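Häufige Fragen zu Prellum: Wäsche falten lernen mit dem Handgreifer

Stand: 10. Dezember 2020. Wird ergänzt, wenn neue Fragen reinkommen. Bitte erst hier schauen, dann mailen.

Was ist Prellum überhaupt?

Ein Verfahren, kein Gerät. Prellum lernt Greif- und Faltbewegungen aus Vorführungen, die ein Mensch mit einem Greifer in der Hand macht. Kein Roboterarm bei der Aufnahme nötig. Der Arm kommt erst beim Testen dazu. Entwickelt in der Arbeitsgruppe Textilhandhabung in Boststead, das Training läuft bei den Kollegen in Enach.

Warum ausgerechnet T-Shirts?

Weich, knittrig, jedes Mal anders. Eine Tasse hat eine Lage und eine Drehung, fertig. Ein T-Shirt hat Falten ohne Ende und verdeckt sich selber. Wer mit dem Shirt klarkommt, kommt mit Handtüchern meistens auch klar. Umgekehrt leider nicht, haben wir probiert.

Was genau soll die Methode können?

Teilaufgabe A: zerknülltes Shirt flach bekommen. Teilaufgabe B: flaches Shirt falten. Wir trennen die beiden streng, auch in der Auswertung. In der ersten Fassung des Berichts war das noch vermischt, daher kursieren alte Tabellen. Bitte nicht mehr verwenden.

Wie viele Vorführungen stecken im aktuellen Modell?

51 Vorführungen, alle auf Betten in echten Wohnungen. Verteilt auf 8 Wohnungen. Ja, das ist wenig. Darum gehts ja gerade: wie weit kommt man mit wenig Daten, wenn die Umgebungen verschieden genug sind.

Wieso Betten und kein Labortisch?

Der Tisch war unser erster Versuch, im Mai. Graue Platte, gleichmäßiges Licht, immer derselbe Abstand. Das Modell war auf dem Tisch gut und überall sonst unbrauchbar. Auf einem Laken gibt es Falten, die nicht zum Shirt gehören, die Unterlage gibt nach, und drumherum liegt Zeug. Das Modell muss lernen, was davon egal ist.

Wie sieht so ein Ausgangszustand aus?

Shirt irgendwie hinwerfen, nicht zurechtzupfen. Kragen darf gerafft sein, Ärmel darf quer über dem Rest liegen, Saum darf umgeschlagen sein. Alles erlaubt. Was sonst auf dem Bett liegt, bleibt in der Regel liegen, solange man mit den Fingern nicht dagegenstößt.
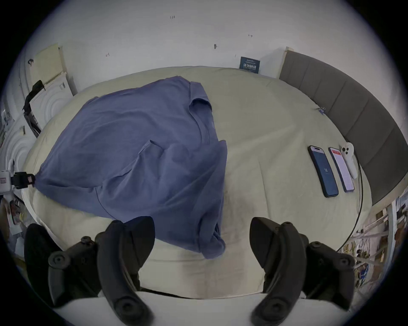
Ausgangslage zu Teilaufgabe A: blaues T-Shirt, zerknüllt auf hellem Laken, Greifer offen.

Warum ist der Greifer selbst im Kamerabild?

Absicht. Die beiden Finger stehen immer an derselben Stelle im unteren Bildteil, daran orientiert sich das Netz. Öffnungsweite lesen wir direkt aus dem Bild ab, kein extra Sensor. Ein früherer Aufbau hatte die Kamera weiter vorn, Finger unsichtbar, und das Modell hat ständig neben den Stoff gegriffen.

Die Bilder sind so verzerrt. Wird das korrigiert?

Nein. Weitwinkel, Ränder krumm, bleibt so. Entzerren kostet Bildfläche am Rand, und gerade da sieht man beim Nahgriff noch, wo das Bett aufhört. Wir haben beides trainiert. Mit Entzerrung war Teilaufgabe A schlechter, B gleich. Also lassen.

Stören Dinge im Hintergrund das Modell nicht?

Doch, am Anfang sehr. Handys mit hellem Display waren ein Klassiker: das Netz hat helle Rechtecke für Stoffkanten gehalten. Ebenso Kabel am Bettrand und alles mit Schrift drauf. Lösung war nicht Aufräumen. Lösung war, in jeder Wohnung mit dem zu arbeiten, was da ist, und beim Training zufällige Bildbereiche außerhalb des Stoffs zu überdecken.

Gilt das auch für Muster auf dem Laken?

Weniger gut. Einfarbige helle Laken klappen. Karierte so lala. Laken in der Farbe des Shirts: vergiss es, steht unter Grenzen weiter unten.

Wie lang ist eine Vorführung?

Verschieden. Glatt ziehen geht schnell, wenn der Kragen obenauf liegt, und zieht sich, wenn er drunter steckt. Wir schneiden nichts raus, auch keine Fehlgriffe. Fehlgriff plus Korrektur ist für das Training Gold wert, ohne die lernt der Arm nie, nochmal anzusetzen.

Was ist der Schmieder-Schritt, von dem im Bericht die Rede ist?

Interner Name, hat sich gehalten. Gemeint ist die Stelle im Ablauf, an der das Modell entscheidet, ob weiter gezogen oder schon gefaltet wird. Technisch ein kleiner Klassifikator auf dem letzten Kamerabild. Gibt nur zwei Antworten aus, weiter oder fertig. Früher hat das ein fester Schwellwert auf der sichtbaren Stofffläche gemacht, der war bei kleinen Shirts dauernd falsch.

Lernt das Modell einzelne Bewegungen oder ganze Abläufe?

Kurze Stücke. Es sagt aus den letzten 2 Bildern die nächsten 8 Greiferpositionen voraus, fährt die ab, schaut neu. Längere Stücke sahen flüssiger aus, haben aber zu spät auf rutschenden Stoff reagiert. Kürzere haben gezittert.

Und wie gut ist das Ergebnis?

Falten (B) auf einem schon flachen Shirt: zuverlässig, auch in Räumen, die nicht im Training waren. Glätten (A): klappt oft, aber nicht so, dass man weggehen möchte. Hauptfehler ist der Ärmel, der unter den Rumpf gerutscht ist. Den sieht die Kamera nicht, und das Modell hält das Shirt dann für fertig. Die genauen Quoten stehen im Bericht, Tabelle zu A und B getrennt. Bitte von dort zitieren und nicht aus dieser Seite.

Wann gilt ein Shirt als flach?

Beide Ärmel sichtbar, Saum nicht umgeschlagen, Kragen offen. Kleine Knitter zählen nicht. Bewertet wird von zwei Personen unabhängig, bei Uneinigkeit gilt der Versuch als gescheitert. Streng, aber sonst diskutiert man ewig.

Vergleich mit Fernsteuerung, habt ihr den gemacht?

Ja, kleiner Vergleich. Gleiche Aufgabe, einmal mit Handgreifer vorgeführt, einmal mit ferngesteuertem Arm. Mit dem Handgreifer kommen pro Stunde deutlich mehr brauchbare Vorführungen zusammen, und die Bewegungen sind natürlicher, besonders das Ausschütteln. Nachteil: der Mensch kann Sachen, die der Arm nicht kann. Manche Vorführung war für den Arm schlicht nicht nachfahrbar, die fliegt dann beim Prüfen raus.

Wie wird das geprüft?

Jede Bahn läuft einmal durch die Kinematik des Zielarms. Gelenkgrenze verletzt oder Geschwindigkeit zu hoch, dann aussortiert. Die 51 oben sind die, die übrig geblieben sind.

Woher kommt die Position des Greifers im Raum?

Aus dem Kamerabild plus Beschleunigungssensor. Keine Marker an der Wand, kein externes Tracking. Bei kahlen weißen Wänden wird es wacklig, da findet das Verfahren wenig Punkte. Am Bett ist das meist kein Problem, Kopfteil und Kram am Rand reichen. Wenn die Position mitten in der Aufnahme springt: nochmal von vorn.

Muss es dieser Greifer sein?

Muss nicht, aber die Finger an Handgerät und Arm müssen gleich sein. Andere Form, anderer Reibwert, und der Stoff rutscht an einer anderen Stelle weg. Wir haben das einmal ignoriert und eine Woche lang den Fehler im Netz gesucht.

Welche Grenzen hat die Methode zurzeit?

Laken und Shirt gleiche Farbe: geht nicht.
Sehr dünne Stoffe: Finger greifen zwei Lagen auf einmal.
Hemden mit Knöpfen: nie trainiert, bitte nicht fragen.
Auf links gedrehte Shirts: werden gefaltet, aber eben auf links.
Wenig Licht: Positionsschätzung bricht ab, bevor das Modell überhaupt Probleme bekommt.

Kinderkleidung?

Kleine Shirts falten geht. Glätten schlecht, die Finger decken zu viel vom Stoff ab.

Braucht man für das Nachtrainieren viel Rechenleistung?

Überschaubar. Eine Grafikkarte reicht, dauert halt über Nacht. Von Null trainieren ist was anderes, das machen wir in Enach. Wer nur eine neue Wohnung oder eine neue Unterlage dazunehmen will, fängt beim fertigen Modell an und friert den Bildteil ein.

Kann ich die Daten haben?

Noch nicht alle. In den Aufnahmen sind Wohnungen zu sehen, teils Bildschirme, Notizen, Verpackungen. Das gehen wir Aufnahme für Aufnahme durch und machen unkenntlich, was unkenntlich sein muss. Die Bahnen ohne Bild gibt es schon jetzt auf Anfrage, mit Angabe der Einrichtung und wofür.

Und den Code?

Auswertung und Kinematikprüfung ja, Training kommt später. Da stehen noch Pfade drin, die nur auf unseren Rechnern stimmen.

Läuft das auch mit zwei Armen?

In Arbeit. Mit zwei Greifern wäre das Glätten viel einfacher, Shirt an den Schultern hoch, fallen lassen, fertig. Die Vorführung ist aber mühsamer, weil beide Positionen zueinander passen müssen und die Uhren der beiden Kameras auseinanderlaufen. Erste Versuche gibts, Ergebnisse noch nicht.

Ich habe einen Fehler im Bericht gefunden.

Gern melden. Bekannt ist: Achsenbeschriftung in der Grafik zur Öffnungsweite vertauscht, und im Abschnitt zur Prüfung steht einmal Vorführungen, wo Versuche gemeint sind. Wird in der nächsten Fasung korrigiert.

Wie zitieren?

Mit Berichtstitel und Versionsnummer, steht beides auf dem Deckblatt. Die Prellum-Seite allein bitte nicht, die ändert sich zu oft.

Kontakt?

Über das Formular der Arbeitsgruppe in Boststead, Betreff Prellum. Antwort kann dauern, vor allem wenn gerade Testläufe sind.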